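Renu Tomar
Small fridge, small kitchen: a thread 1/5 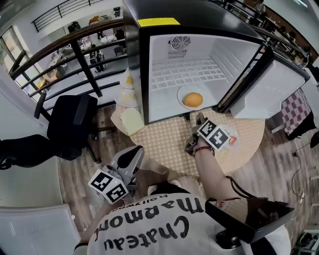 Topic: Home & Kitchen

We have a mini fridge on the round table upstairs, on the dotted tablecloth. It is black outside and white inside, and I have become a little too interested in how to fill it.

2/5
The bun goes in on its plate, flat on the floor of the fridge. I used to put bread directly on those white ridges and it came out with lines on the bottom, like a waffle. A plate is better.

3/5
The round vent at the back needs some space. Gaurav pushed a full lunch box against it in October and in the evening his rice was still warm. Now I leave two fingers between the food and the back wall.

4/5
Question for people with the same type of fridge: do you use the shelves in the door? Mine hold sauces and one small yoghurt, but when I open the door quickly everything is falling. Jade says to put a folded napkin behind the jars. I will try it.

5/5
For the plates with the yellow food I still have no good system. Two plates side by side do not fit for me, and if I put one on top of the other the lower one gets flat. Sliced cake I keep outside on its paper, it becomes dry in the cold. Meenakshi does the opposite and we do not agree.

If somebody has a small rack that fits inside, please write me the size. I have looked at Trundora but they only show racks for big fridges.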